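**Tresavero remake: Picard confirmed to write and direct**

Members are reminded that this thread concerns the announced production only. Discussion of casting rumors belongs in the casting thread. Posts that reveal the ending of the original film must carry a warning in the first line.

---

**boxoffice_registrar** (moderator)

The studio has now issued its statement, and the essential points are as follows.

Colette Picard will write and direct a new version of *Tresavero*. Production is assigned to Huet, with Skalta handling distribution in North America. The statement describes the film as "a new telling for a new audience" and makes no reference to the two existing sequels. No cast is named. Filming is scheduled to begin next April, subject to the reopening of stages.

Members who wish to comment are asked to distinguish between what the statement says and what they infer from it. The previous thread on this subject was closed after a number of posts treated a fan poster as official material.

---

**matinee_ledger**

I welcome the appointment. Ms. Picard's last two features were comedies, and I expect that some members will object on those grounds. The objection should be considered in light of the original, which contains a good deal of comedy. The dinner at the embassy is played for laughs from start to finish, and audiences in 1983 understood it that way.

My concern is with the word "telling." It suggests that the story will begin again from the first chapter, with the inspector arriving at the hotel and every guest introduced in turn. A sequel would have permitted her to move directly to new material.

---

**Reel_Three_Archive**

I must respectfully disagree with the previous member on the matter of tone. The original *Tresavero* is a mystery in which some persons happen to be amusing. It is not a comedy, and the embassy dinner is the only sequence of its kind in the film. Please consult the restored version, where the music cue that made the scene appear lighter has been removed in accordance with the director's notes.

On the second point I agree. A remake places the production under an obligation to repeat the solution or to alter it. Either choice will displease a large portion of the audience.

---

**matinee_ledger**

The restored version is one version. The film that played in theaters had the cue, and that is the film most people remember. I do not accept that a later edit settles the question of what the picture was on release.

---

**dasine_row_f**

May I ask that the discussion return to the announcement. I manage programming at the Dasine, a single-screen house, and my interest is practical. We have shown the original every year as a members' evening, and the distributor has informed us that bookings of the older title may be withdrawn for a period before the new release. If other exhibitors have received similar notice, I would be grateful to hear from them by private message.

I would also offer an opinion on the structure of the story, as the question of a repeated solution has been raised.

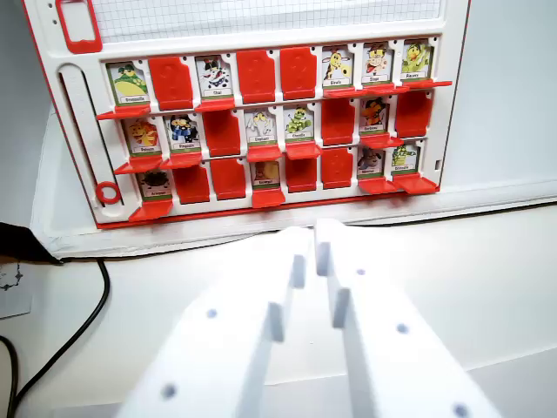

The mystery in *Tresavero* has always depended on how suspects are removed from consideration. The original allows the inspector to dismiss guests quickly, and by the third reel the audience has only two serious candidates. I believe that Ms. Picard would be wise to slow this process. In a face-flipping board game of the kind with hinged picture cards, where some red flaps are folded up over the cartoon animals and others still show their pictures, the interest lies in the middle of the round, while there are still plenty of characters standing. A script that keeps its guests under suspicion for longer could retain the same culprit and still hold the attention of people who know the film by heart.

---

**Reel_Three_Archive**

The comparison is a fair one, although I would note that the novel already does what the previous member recommends. In the book, the inspector does not clear the pianist until the final chapter. The screenplay cleared him early in order to shorten the running time. If Ms. Picard returns to the novel, the problem is largely solved and the charge of repetition loses much of its force.

---

**second_usher**

I have read the exchange with interest and wish to register a dissenting view on the project as a whole. I see no need for it. The original is available in good condition, it is not difficult to follow, and younger viewers whom I have introduced to it have had no complaint apart from the length of the opening titles. The studio owns a title with a recognizable name and intends to use it. I would prefer that Ms. Picard be given the same budget for a story of her own.

I make no criticism of her ability. *The Salt Inspector's Wife* was the best film I saw in the year of its release, and it was an original screenplay.

---

**matinee_ledger**

With respect to second_usher, the same argument was made against the first film, which was itself a remake of a television play. The position that a remake is unnecessary can be applied to nearly every film in the studio's catalog. It does not tell us whether this one will be good.

---

**second_usher**

I was aware of the television play. It ran for 35 minutes, was broadcast once, and was unavailable to the public when the film went into production. The two cases are not comparable. A viewer in 1983 could not simply watch the earlier version. A viewer today can do so this evening.

---

**hollis_k**

I am a new member and have reviewed the posting rules. I hope that the following question is in order.

Does the statement indicate whether the hotel set will be built or whether the production will use the original location? I visited the location with my family. The lobby has been divided into two parts, and the staircase is now behind a fire door. It would be difficult to film the entrance of the countess in its present condition.

---

**boxoffice_registrar** (moderator)

The question is in order, and the new member is welcome.

The statement does not address locations. The trade notice that followed refers to "stage work" without further detail. I would caution against reading this as confirmation that the hotel will be built, as the embassy sequence in the original was also shot on a stage.

---

**dasine_row_f**

For the record, the countess's entrance in the original was filmed on a built staircase. The real one was used only for the inspector's departure. The difference can be seen in the banister, which is plain on the stage and carved at the location. Our members raise this every year.

---

**Reel_Three_Archive**

I am obliged to correct the previous post. Both scenes were filmed at the location, and the banister was covered for the countess's entrance at the request of the cinematographer, who found the carving distracting behind the gown. The production diary is clear on the matter.

---

**dasine_row_f**

I have not seen the diary and would be glad to be directed to a copy. The account I have given was supplied to us by a member of the original art department who attended one of our evenings. He spoke for some time about the construction of the steps, and I find it hard to believe that he was describing a cover for a banister.

---

**Reel_Three_Archive**

The diary is held in a reading room and may not be reproduced. I will request the relevant page number and post it when I have it. It remains possible that a staircase was built and not used, which would reconcile the two accounts.

---

**boxoffice_registrar** (moderator)

The staircase discussion is to be continued in the thread on the 1983 production, where I have opened a post for the purpose. This thread has now passed 700 views, and I would ask that it be kept to the announcement for the benefit of readers who arrive from the front page.

---

**hollis_k**

Thank you for the reply. I apologize for having started the matter of the staircase. I will follow it in the other thread.

---

**matinee_ledger**

One further item on the announcement. The Skalta release calendar has been updated and lists the film without a date, beneath the heading "In Development." The director's name appears, but the writing credit is blank. The studio statement says that Ms. Picard will write and direct. Has any member seen an explanation of the difference?

---

**second_usher**

I have not. The Skalta calendar listed a film under the wrong director for most of last year, so I would not attach great weight to it.

---

**boxoffice_registrar** (moderator)

I have written to the Skalta press office to ask about the writing credit. Any reply will be added to the first post of this thread.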